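Acta de la reunión de seguimiento — grupo de software de percepción y planificación
Proyecto Pramanik, sede de Nellwood
Diciembre, 9:00

Asistentes: Magdalini Vrettos (planificación, preside), Nahuel Bustos (percepción, redacta el acta), control, herramientas y la gente de Sestcombe por videollamada, con el micrófono abierto durante los dos primeros puntos.

1. Acta anterior

Se aprueba sin cambios. Control pide que conste que la frase «control lo mirará» no equivale a un compromiso. Consta.

2. Estado de la rama de planificación

Magdalini informa de que el planificador nuevo ya respeta los límites de la muñeca. El anterior también los respetaba, salvo cuando le convenía. Quedan 2 casos en los que la trayectoria pasa por una configuración válida pero que da vergüenza enseñar: el brazo sube, se lo piensa y vuelve a bajar por donde había venido. Se discute si es un error o un rasgo de carácter. Se abre incidencia.

El tiempo máximo de búsqueda se deja en 8 segundos. Sestcombe lo quería más corto. Se le recuerda a Sestcombe que también quería el muestreo más fino, y que las dos cosas salen del mismo procesador.

3. Lectura de fechas y orientación de envases

Es el punto largo, como siempre. Nahuel expone que el módulo de lectura sigue suponiendo que el texto viene derecho, suposición heredada de la demostración para Adstead, donde las cajas estaban de pie y bien educadas. Con el envase tumbado, el detector encuentra el panel de la fecha, lo recorta y se lo pasa al lector sin girar. El lector devuelve entonces una cadena vacía con una confianza altísima.

Se proyecta el caso que se va a usar como referencia para la corrección. 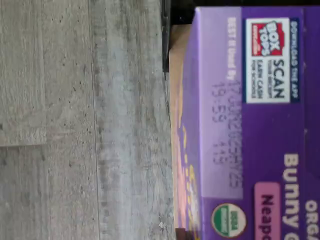 Caso de referencia: caja de Bunny Grahams tumbada en el suelo, con la fecha impresa de lado (17JUN2025).

Observaciones recogidas durante la discusión:

El rótulo «BEST If Used By» está impreso en blanco sobre lila claro y la fecha va estampada a puntos en un tono más oscuro, algo corrida. Son dos problemas de contraste distintos, y el umbral actual solo contempla uno, que además no es ninguno de estos.

Junto a la fecha hay una segunda línea estampada con «19:59» y «415». Herramientas pregunta qué campo debe recibir eso. Magdalini propone guardarlo como texto sin interpretar. Control propone no guardarlo. Se guarda como texto sin interpretar.

El emblema de Box Tops tiene letras grandes y nítidas, de modo que el lector se inclina por «SCAN» en cuanto se le da a elegir. Nahuel sugiere puntuar las regiones por formato de fecha antes que por tamaño de letra. Alguien comenta que eso ya estaba en la propuesta original. Se comprueba: estaba, en un comentario, con la palabra «luego».

Sobre la segmentación, el suelo de lamas grises con veta y nudos genera más bordes de los deseables. La junta larga entre tablas es una candidata excelente a canto de caja, y el estimador de pose no se resiste a las candidatas excelentes. Se acuerda exigir coherencia de color a ambos lados del borde — el morado de la cara grande debería bastar para distinguirla de una tabla.

Sestcombe pregunta si no sería más sencillo poner las cajas de pie. Se agradece la aportación.

Acuerdos: estimar primero la orientación del panel y girar el recorte antes de leer; devolver «no leído» cuando no se lea nada, por revolucionario que parezca; añadir el caso a las pruebas de regresión. Responsable: Nahuel.

4. Herramientas de registro

El visor de trazas ya abre ficheros de más de una sesión. También los cierra, pero eso a veces lo decide él. Se pide que los relojes de percepción y control compartan origen, petición que figura en todas las actas desde que hay actas. Control alega que su reloj es el correcto. Percepción alega lo mismo. Magdalini fija como referencia el de planificación, que no había alegado nada.

La integración continua tarda 17 minutos, casi todos dedicados a compilar una dependencia que nadie reconoce haber añadido. Herramientas la retirará en una rama aparte y se verá quién protesta.

5. Ruegos y preguntas

Control ruega que no se cambien los nombres de los mensajes sin avisar. Percepción pregunta si dejar una nota en el repositorio cuenta como avisar. No cuenta.

Adstead ha pedido otra demostración. Se contestará que sí en cuanto esté cerrado el punto 3, y no se mencionará fecha alguna por escrito, ni derecha ni de lado.

Pendientes para la próxima reunión: incidencia de la muñeca (Magdalini), giro del recorte y pruebas (Nahuel), origen común de relojes (control, que esta vez sí acepta que conste), dependencia huérfana (herramientas).

Se levanta la sesión a las 10:40. Sestcombe sigue conectado.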